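4 Oct 2020

Every few months somebody sends me an article about how the answer to a messy house is a "drop zone." A spot by the door where keys, cards and small stuff go to live. The latest one came from Oanh Kim, who swears by hers, and it had 786 comments under it, nearly all of them in love with the idea. I read more of them than I should have.

My doubts are simple. A flat surface doesn't organize anything. It collects. Give me a table and I will cover it, and then I'll want a second table.

Still, I said I'd try it without buying anything. The organizer Oanh uses is a Dikuleck and I'm not paying for a tray with a name. So the surface is a flat green board, and what holds it up is whatever was already standing on the tile, meaning a big cardboard box and a couple of purple product boxes.
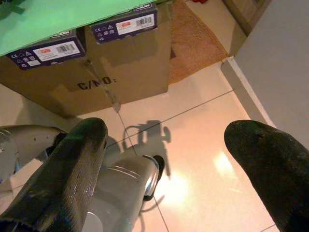 Eamon Tully thinks this is cheating, since in his view boxes are clutter and I've simply put a lid on them. Fair enough. But I've seen the "before" pictures in those articles and I don't believe the boxes in them went anywhere either. They went to a closet. Mine are at least doing some work, and I know where they are.

What I will give the drop zone people is the keys. I used to lose them in coat pockets, in the bread drawer, once in a boot. They have a plush thing on the ring now, which Maricica Onu gave me and which I was rude about at the time, and it does make them easier to spot. Whether that's the board or the plush I couldn't tell you. I suspect the plush.

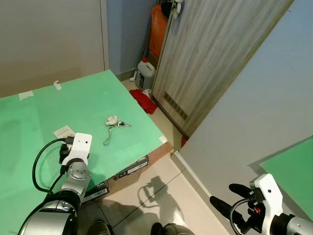
*Keys on the green board, little white plush and all. Wood-grain door behind.*

The floor is another matter. The article promised that once the small things had a home, the big things would follow. I see no sign of it. The jerrycan is still behind the door, and there's a red cloth down there that I keep meaning to pick up.

I'll leave the board up through October and see if I'm still using it. If it gets buried before then, Oanh is going to hear about it.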